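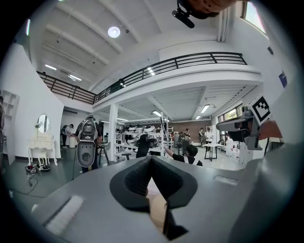 How do you compare two hand-held grippers fairly?

Run both through the same short list of grasps, with the same objects and the same person holding the tool, and change one thing at a time. A side-by-side test takes an afternoon and needs very little gear.

What you need

Two grippers, charged
A box of test objects, hard and soft
A kitchen scale
A notebook or spreadsheet

We used the Niser and the Dundard for this page. The steps work for any pair with padded fingers and a camera on the body.

Step 1. Check the fingers

Close each gripper on nothing and look at the gap. The pads should meet evenly along their length. If one side touches first, loosen the finger screws, square it up and tighten again. Wipe the pads with a dry cloth. Oil from your hands changes the grip more than you would expect.

Step 2. Check the markers

If your tool carries a square black-and-white marker, make sure it is flat and clean. A lifted corner can throw off tracking. Replace scratched ones before you start.

Step 3. Do the slow grasps

Pick up each object, hold it for 2 seconds, and set it down. Rounded things are the hard ones, so do them first while your hand is fresh. Write down every slip, even the small ones where the object stays in the fingers. Our list has 19 objects and the heaviest is 1000 grams.

Step 4. Do the fast grasps

Same list, normal working speed. The Dundard was better here for us. Its trigger travel is shorter. The Niser held soft items better at low force.

Step 5. Look at the recordings

Play back a few grasps from each tool. You want to see the fingertips and the object the whole way through. If the view blurs when you turn, raise the shutter speed and repeat that part. We set ours up in the Khalaf recorder and saved 64 clips per gripper.

Notes

Swap the order halfway through, or the second tool gets all the tired grasps.
Keep the room lights the same for both.
The Paltimham pads fit both bodies but need a longer screw on the Niser.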